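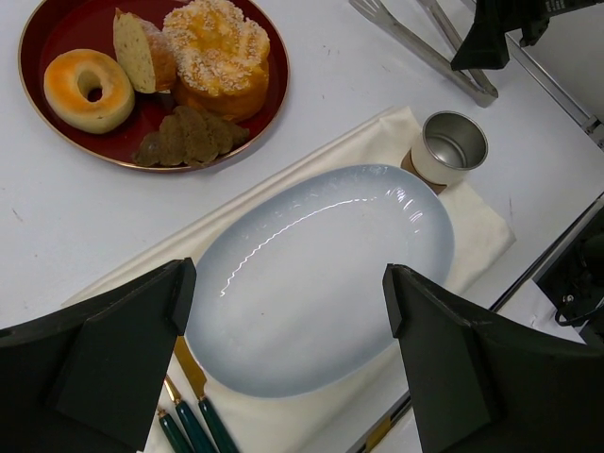 4.2 What the laid table tells the eater

Much of the earlier writing on shared pastry holds that the serving plate sets the portion. Villanueva argued that a large plate leads people to take more, and the claim has been repeated so often that it is now treated as settled. We are not convinced. Her trials used one kind of bun, handed out by a host, and the plate was the only thing on the table that ever changed. People do not often eat cake under such terms.

Our own sittings were held at the Jakavgate tea room in June, with 66 adults who chose for themselves from a mixed tray. The layout is given in Figure 3, before any food had been moved to the platter.

Figure 3. Table setting for the mixed-tray sittings: oval white platter on a cream napkin, small metal cup, serving tongs, and a dark red tray with a donut, a wedge of cake, a sugar-topped pastry and a dark brown pastry.

Three of these items have been left out of most accounts. The first is the cloth. Arango treats the napkin as mere dressing, yet in our interviews it came up more than the platter did. Several people said that a cloth under the dish made the table feel like someone else's, and that they took less for that reason. We report this with some care. People are poor judges of why they stopped eating, and a remark made afterwards over the washing-up is weak evidence of anything.

The second is the tongs. Correa claims that tongs slow people down and so cut the amount taken. Our 379 recorded choices show no such effect. Those who used the tongs took as much as those who used their fingers, and a few took more, perhaps feeling that good manners had earned them a second piece. That last reading is ours and we would not defend it very hard.

The third is the mix itself. A wedge of cake and a ring donut are not the same size, nor do they look equally filling, and counting each as "one portion", as the Drekia scale does, seems to us a plain mistake. A sitter who took the wedge and left the rest was scored the same as one who took the donut. We kept the scale only so that our results could be set beside the older ones. Ofori (personal communication) thinks we should have weighed every piece, and she may well be right.

What remains of the large-plate claim after this is fairly thin. The platter may matter when there is one food and one host. With a choice of four, we could not find its mark in the results.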